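# Chapter 6: Where Things Go

*Storage, retrieval, and the price of a tidy shelf*

In February of her second year as office manager at Saltora, a small maker of garden pumps, Rafia Jadoon was asked to find a gasket. It was a plain rubber gasket, the size of a bracelet, and the computer said the company owned 70 of them. She found two. One was in a coffee mug. The other was in use, holding a window shut.

The remaining 68 were discovered that summer in a box marked "Xmas lights." The Christmas lights have not been seen since.

Every organization has a gasket. Your household has several, and at least one of them is a passport. This chapter is about how objects come to be put where they are put, why the person who put them there felt so confident at the time, and what can be done about it at a reasonable cost. Chapter 5 dealt with buying too much. We now assume that you have bought too much and would like to find it.

## 6.1 Two kinds of effort

Storing a thing takes effort. So does getting it back. Most arguments about storage are arguments over who should pay which bill, conducted by people who believe they are arguing about labels.

Consider the heap. A heap is the cheapest storage system ever devised. It needs no shelves, no training and no meetings, and it accepts objects of any shape. Its **filing cost** is close to zero. Its **retrieval cost** is dreadful, and rises with the size of the heap and the hurry of the person digging.

At the other extreme sits the fully sorted cabinet, with a drawer for each kind of screw and a drawer for screws that have lost their kind. Retrieval is a pleasure. Filing is a part-time job, and the person who holds it will sooner or later go on vacation. 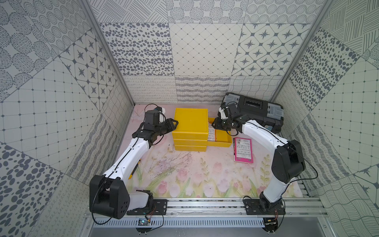 Between the two lies nearly everything you will meet in working life: the shelf that is sorted at eye level and a heap below the knee, the toolbox whose top tray is immaculate, the shared drive with a folder called "New" inside a folder called "New." These mixed systems look like failures of character. Many of them are quite sensible. Things used daily are kept where the hand falls, things used yearly are kept wherever they landed, and the total effort over twelve months may be lower than any consultant could arrange.

The trouble starts when the pattern of use changes and the shelf doesn't hear about it.

## 6.2 The Plukatham inventory

When the hardware store Plukatham changed hands, its new owner, Nerea Iglesias, inherited 1170 small bins and one employee, Vinh Đồng, who knew what was in them. The bins had no labels. Customers described their problem to Vinh, who walked off and came back with the part.

Nerea admired this arrangement until Vinh caught the flu. She spent a morning opening bins, sold one hinge, and closed at lunch.

What she had bought, in the terms of this chapter, was a system with low filing costs and low retrieval costs, whose index was stored in a single human head. We call this a **resident index**. It's fast, it's pleasant to deal with, and it goes home at six. Section 6.4 returns to the store and to the labeling project that followed, during which Vinh was heard to remark that he could no longer find anything.

Before reading on, choose one drawer in your home and write down what you think is in it. Don't look yet. You will need the list for the exercise in Section 6.3, and it works poorly for people who have peeked.

**Key terms:** filing cost, retrieval cost, mixed system, resident index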